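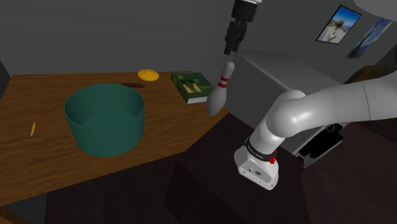 Chapter 10
Faults in Gripping and Release

10.1 Why a grip fails

A gripping fault is any event in which the state of the load differs from the state held by the controller. The controller may record a part as held when the fingers have closed on air, or record it as released when it is still caught on a fingertip. Both faults are dangerous for the same reason: the next motion is planned for a load that is not where the program expects it.

This chapter follows one fault through from first report to correction. It was logged in April during simulated trials at the Hesstead cell, in which a two-finger gripper had to lift a bowling pin from a cluttered table and place it in an open container. The pin slipped in 3 of 15 runs. In 2 of those the arm completed its path to the container and reported success. 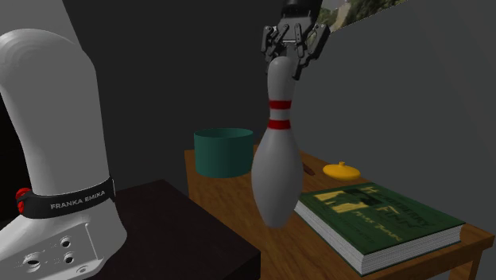
Figure 10.1 Pin held by the neck, with its base clear of the tabletop.

A bowling pin is an awkward load. Most of its mass lies well below the neck, so a grip on the neck leaves the body free to swing when the arm speeds up or stops. The fingers meet a curved, narrowing surface, and the area of contact is small. If the closing force is too low the pin turns between the fingertips; if the approach is off centre, one finger touches first and pushes the pin over before the other arrives.

The trial software, Proton, judged a grip by finger position alone. Any opening wider than fully closed was taken to mean that a part was present. This test cannot tell a sound grip from a poor one – nor can it show that the load has begun to slide.

10.2 The view from the wrist

A fixed camera shows the arm and the table together but may lose the fingertips behind the load. A camera looking along the fingers gives a closer view of the contact, at the cost of almost everything else.
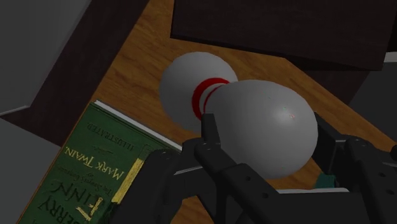
Figure 10.2 Fingertips on either side of the pin, close view. The pin is strongly foreshortened.

Foreshortening matters when such a view is used to check a grip. The length of the pin is compressed and its neck is largely hidden, so a small error in tilt is hard to judge. The Hesstead report recommended that no release be confirmed from a single view, and that finger position be read again after every stop. Section 10.3 sets out the revised test sequence, and Section 10.4 deals with safe recovery of a dropped load.

Print this chapter | E-mail this chapter

Related chapters
Chapter 9: Stopping Distance and Load
Chapter 11: The Suvarna Conveyor Stoppage
Chapter 12: Guarding and Access

© Muvirano Technical Press. Page updated 26 July 2019. Contact us | Back to top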